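# Do You Need to Charge a Phone All the Way to 100?
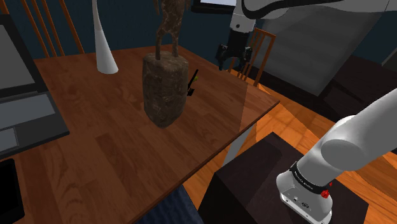
Why does a phone battery get worse as it gets older?

Every time a battery is filled and emptied, tiny changes happen inside it. Those changes add up, so an old battery can't hold as much power as it did when it was new.

So far, so good. Battery scientists agree on that much. The trouble starts when people begin handing out rules. Never charge at night. Always let it run down to zero. Put it in the fridge! Some of those rules are old, some are half true, and some are plain silly. Let's poke at a few of them.

## What's going on in there?

A phone battery has two sides with a special liquid or gel in between. Tiny bits called ions travel from one side to the other. When you use the phone, they go one way. When you plug it in, they get pushed back.

Think of kids walking between two classrooms. On the first day the hallway is clean and everybody gets through fast. After a year there are backpacks in the hallway, and a few kids have gotten stuck behind the lockers and don't come out anymore. The school still works, just with fewer kids moving.

## "It lasts 2 days!"

Does it? Who says?

Suppose a company called Ollo sells a phone and the box says "2-day battery." Before you believe it, ask what the phone was doing for those 2 days. Was it playing videos, or was it lying in a drawer with the screen off? A phone in a drawer can last a long time. You don't buy a phone to keep it in a drawer.

Look for the small print. It may say something like "based on light use." Light use means whatever the company wants it to mean. If the box doesn't explain how the test was done, you haven't learned much from the big number.

## "Good for 700 charges"

Now suppose another company, Sindetti, promises 700 charges. That sounds like the battery works perfectly 700 times and then stops. Batteries don't work that way. They fade a little at a time.

You also have to know what a "charge" is. Battery makers usually count a full cycle, which means using up 100 percent in total. If you use half today and fill it up, then use half tomorrow and fill it up, you plugged it in twice but it counts as one cycle.

And what does "good for" mean? It might mean the battery still holds most of its power at the end. How much is "most"? A fair company will tell you. If one brand says 420 and another says 700, the second one might be better. Or the two brands might be using different finish lines. You can't tell who won a race if the runners stopped in different places.

## Three rules to be suspicious of

**"Always run it down to zero first."** This was useful advice for some older kinds of batteries. Most phones now use lithium-ion batteries, and going all the way to empty over and over is hard on them.

**"Charging overnight will overfill it."** A phone isn't a bathtub. It has a part that controls the charging and stops it when the battery is full. Sitting at 100 for hours does wear a battery a bit faster, though, so this one has a little truth hiding in it. Many phones have a setting that waits to finish until close to morning.

**"Closing all your apps saves lots of power."** Often it doesn't. The phone may have to work harder to open them again. A bright screen usually matters more.

## What about heat?

Heat is one warning I do believe. A hot battery ages faster, and it's easy to make one hot by leaving a phone in a parked car in July or charging it under a pillow. The pillow is a fire risk too, so please don't do that. If a phone feels very hot, or looks swollen, stop using it and tell a grown-up right away.

The fridge isn't a clever fix. Water can form on and inside a cold phone when it comes back out into a warm room, and water is bad for it.

## Try it yourself

Ask a grown-up if you can use their phone for this. Write down the battery number at 4:00 p.m. Use the phone the normal way for one hour and write the number down again. The next day, start with the same number and do the same things, with the screen turned darker.

Did it make a difference? Do it more than once before you decide. One try can fool you, and it can fool people who write boxes, too.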